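Changes to household collections in Ternside

August 24, 2008

Readers of these pages will be aware that the arrangements for household waste in Ternside were altered at the beginning of July. I have received a number of letters on the subject and propose to set out the position as I understand it, together with certain observations of my own. The views given are personal and should not be taken as those of the Haldane Road Residents' Association, of which I remain secretary.

Under the former arrangement each household put out one sack a week. Under the new one, general waste is collected once a fortnight, and paper, glass and tins are collected in the week between. Garden waste is no longer taken from the kerb. It must be brought to the depot at Storon, which closes at four o'clock and does not open on public holidays.

The notice announcing these changes was dated 27 July, by which time the first two collections had already taken place. Several households on the north side of Haldane Road had their sacks left behind and were given no explanation. I wrote to the district office on their behalf and received a courteous reply, in which it was accepted that the notice ought to have been delivered sooner.
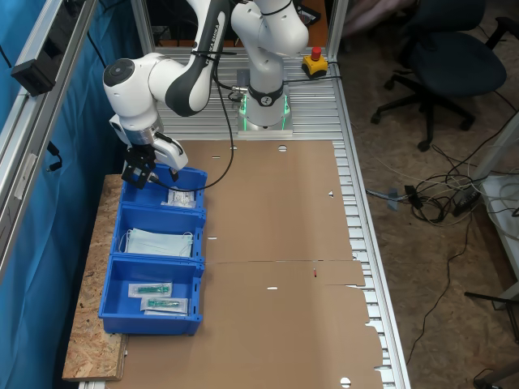
The second matter concerns the size of the containers. A household of two may find the standard issue sufficient. A household of five, with an infant, will not. Larger containers may be had on written application, and the form asks for the names and ages of all persons living at the address. Some residents have objected to giving this information. I share their unease to some extent, although I completed the form myself and the larger container was delivered within nine days.

Mrs Gizella Dobos has asked me to raise the difficulty faced by those who live above the shops in Lalska Terrace. These flats have no front garden and no rear access, and the containers must therefore be kept on the stairs. She has measured the landing and finds that it cannot hold two containers and leave room for a person to pass. The district office has been invited to inspect the premises. No date has been offered so far.

It has been suggested that a shared store might be built in the yard behind the chemist's. The yard is in private ownership and the owner lives abroad. A letter has been sent to his agents. Should permission be granted, the cost would fall to be divided between the tenants and the freeholder in proportions yet to be agreed.

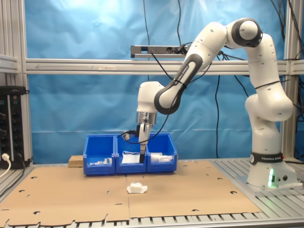 Three blue bins, side by side.

On the question of sorting, the printed leaflet is less clear than it should be. It states that cardboard is accepted but does not mention cartons which have held milk or juice. I enquired by telephone and was told that these belong with general waste. Mr Dougal Gunn enquired a week later and was told the opposite. I have since asked for a ruling in writing and will publish it when it arrives. In the meantime I would advise residents to place cartons with general waste, as a container holding the wrong material may be left unemptied until the following round.

Glass should be rinsed and put out without lids. Window glass and mirrors are not accepted at the kerb and should be taken to Storon. Batteries may be handed in at the library during opening hours.

A petition asking for the return of the weekly collection was opened at the post office and has gathered 477 signatures. Its organisers had hoped for 600 before the September meeting of the district council. I have not signed it. A weekly round is plainly more convenient, and in hot weather I should prefer it, but I am not persuaded that the former arrangement can be restored in full, and I would sooner see effort directed towards the flats in Lalska Terrace and the hours kept at the depot. Others take a different view and are entitled to do so. 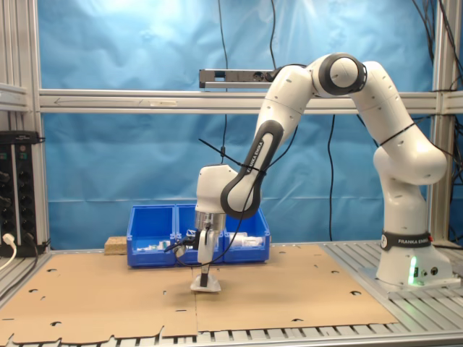 With regard to assisted collection, any resident who is unable to move a container to the kerb may ask for it to be fetched from the door. The request must be renewed each year. Two of my neighbours were not aware of this and had been relying upon passers-by. Forms are held at the library and at the doctor's surgery, and I keep a small supply at home for those who cannot easily go out.

The association has had 200 copies of the collection calendar printed on card. These will be delivered to Haldane Road first and to the adjoining streets as time allows. One correction should be noted: the calendar gives the Christmas round as the usual day, whereas the district office now states that it will be two days later.

Letters on any of the above may be left in the box at my gate.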